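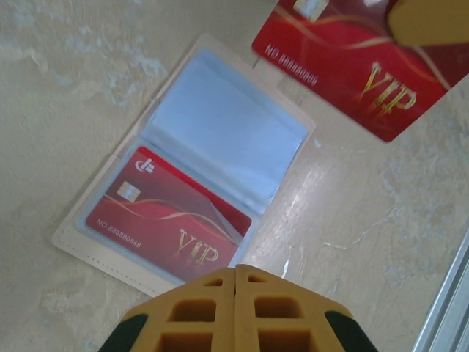
Photo: wrist camera, left station, Skivcombe bench notebook

May, 4:40 pm

Card holder day again! The task is called Plirkel on the sheet (don't ask me, I only inherited the name) and it goes like this: holder open on the marble-look table, one red VIP card already in the lower sleeve, upper sleeve empty, second card to be slid in by teleop. We're at 2677 demos across both stations, and I added 109 of them today before my wrists gave up.

Things I want to remember. The clear sleeves are a pain for the camera -- pale bluish plastic, creases, soft reflections -- and the opening is hard to find even when I know exactly where it ought to be. I've started coming in with the holder tilted on the table instead of square to the rail, and I like the view much better that way. Keep doing it, but mix the angles up, or the policy will learn my favorite one and nothing else.

The glare on the right side of the table is still there. Joo setup has a matte mat we could steal for comparison, maybe 1000 demos with and 1000 without?

Also, the two cards have different numbers, NO 888880848 and NO 88888888, so please log which one starts in the sleeve. I forgot for the first 2 batches and had to go back through the video, ugh.

Still to do: swap in the Girard labeling script, wipe the table, try starts with the holder closed.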